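Tag der offenen Tür in Plullelstead: Geschirr, Brot und Schneidematten

Am Donnerstag war ich zum Tag der offenen Tür bei Matarham in Plullelstead. Die Anmeldung lief über die Website, 149 Plätze waren vergeben. Einlass war um zehn, und wer mit dem Bus aus Cloldale kam, musste vom Kreisverkehr noch ein Stück laufen.

Yusri Sumampouw führte unsere Gruppe durch das Erdgeschoss. Zuerst ging es ins Lager, wo das Geschirr nach Farben in den Regalen steht – rund 300 Teile, viele davon von Seixas. Danach kamen wir in den Raum mit den kleinen Tischen. Auf meinem Rundgang blieb ich am längsten an einem Tisch mit grüner Schneidematte und rosa Schale stehen. Die Matte hat ein feines weißes Raster und dazu schräge Hilfslinien, wie man sie vom Nähen und Basteln kennt.

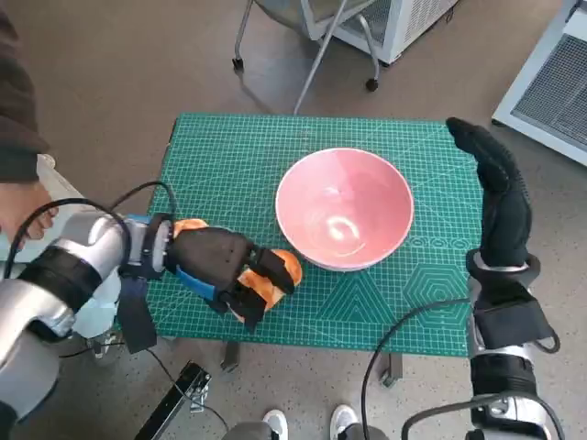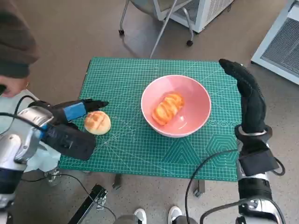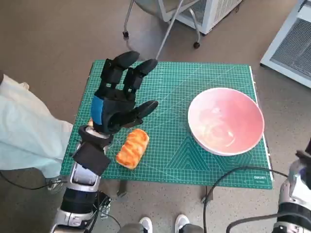
Kann man die Räume auch außerhalb des Aktionstags besuchen? Gruppen können sich per E-Mail anmelden, Einzelbesucher müssen bis zum nächsten Termin im Juni warten.

Im Anschluss gab es im Flur Kaffee und belegte Brötchen. Die Schlange war lang, ging aber zügig voran. Am Ausgang wurden ältere Schalen aus dem Lager verkauft, manche mit kleinen Glasurfehlern. Ich habe zwei mitgenommen, eine graue und eine blaue. Zahlen konnte man nur bar.

Parkplätze gibt es hinter dem Gebäude, die waren allerdings schon vor elf belegt. Der letzte Bus zurück nach Cloldale fährt um 18 Uhr.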